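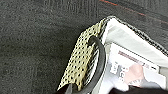
Minutes of the demonstration meeting, March 28, 2022

Present: Keerthana Unnithan (chair), Dulce Lozano, Romain Ferrand, Maricruz Hinojosa (minutes)
Excused: Ermelinda Azevedo

1. Bag task
Dulce reported that 164 demonstrations by remote control are now saved in Skiltley. The operators still find the rim of the white bag difficult. On the wrist view the patterned border is easy to see on the dark carpet, but the finger with the perforated pad hides a part of the rim. Romain proposed that the operator stops for a moment before closing the gripper. Agreed.

2. Guiding by hand
Keerthana would like to compare with demonstrations where the arm is moved by hand. Romain is against doing both in the same session, as the operators mix the two habits. It was decided to make 2 separate sessions, first by hand.

3. Labels
Maricruz asked that every failed try is kept and marked as failed. Dulce will write this in the operator sheet.

4. Open points
Ermelinda to confirm the hours of the Greenwood room. The new pads are not ordered yet.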